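Nudunura hand-held gripper kit, review after one summer
Posted November 2021

I bought the Nudunura kit in June to go with the small arm I'm building in the shared workshop at Wandthorpe. The idea is simple: you work the gripper by hand first, find out what it will and won't pick up, then fit the same fingers to the arm. It comes as a bag of parts with a printed booklet.

Assembly took me 2 evenings. The booklet is clear up to the linkage, then skips a step. The spacers go on before the pivot pins, and if you do it the other way round you have to knock the pins out again. I did, and scratched one of the arms. The screws are decent and all 6 spares were in the bag.

The fingers are the part I'd look at before buying. They pinch evenly and stay in line, and they bolt on from the top, so swapping a pair is a five-minute job with a hex key.

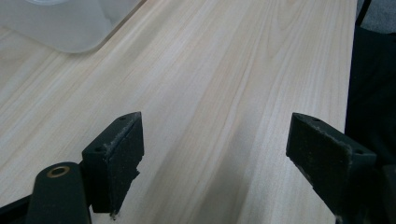

The gripping faces pick up dust. A workshop is a bad place for them, and I go over mine with a stiff brush before each session. The maker says the pads are good for 2000 grips. I haven't kept a tally, but I'd order a second pair with the kit and save the postage.

For the grip itself, small boxes and plastic tubs are fine. Thin card is hopeless and so is anything round and shiny. I tried the softer Nimri pads as well – they hold better on smooth plastic but squash out of shape, and they need trimming to fit.

Moving the fingers over to the arm was less tidy. The adaptor plate was a loose fit on my wrist joint and I ended up shimming it with a strip cut from a drinks can. A member at the Karnham workshop had the same trouble with his, so I don't think mine was a one-off.

The kit cost £25 more than printing my own would have, and for parts that line up first time I'm happy with that. Four stars. I'd give it the fifth if they fixed the adaptor plate and the missing step in the booklet.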